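Murach Reel-to-File, reviewed after one long July

I belong to a small group that looks after amateur film of our harbour town, most of it shot by men who thought the best subject for a camera was a ferry, followed by another ferry. We had 213 reels of Super 8 and no money, so when Murach brought out a home scanner for hobbyists, Kiran Kaushik talked us into one. It cost $3,000 with the spare gate, and he has been defensive about it ever since.

Setting up takes an evening. The manual is cheerful and brief, and skips the step where you level the feed arm, so our first reel came out looking like it had been filmed from a sinking boat. Once levelled, it behaves. Colour is a bit cool straight out of the box but the sliders are sensible, and the grey in an overcast sky finally looks like several greys.

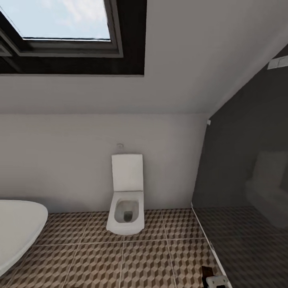

The lamp is the best part. It's even right across the gate, it doesn't cook the film, and splices that used to flare now just pass through. The hood is another matter. It leaks at the hinge, and if you work anywhere bright you'll find a pale haze down one side of every scan. Anyone planning to set up in an attic, under a skylight in a sloping white ceiling, should budget for a blind, or work at night like the rest of us.

Software is where the wryness sets in. It names files by the minute, so two short reels done quickly will fight over one name, and the loser is gone. Chia-hao Yu wrote us a little script to get around it. Murach's support people replied to my email in nine days with a link to the manual.

Noise: moderate. A sewing machine with opinions.

We've put 129 reels through so far and damaged one, a wedding, which the family took better than I did. Would I buy it again? Yes, for the lamp, and with the hinge taped from the first day. If your collection is mostly 16 mm, look elsewhere, as the adapter is still "coming soon" and has been for as long as we've owned the thing.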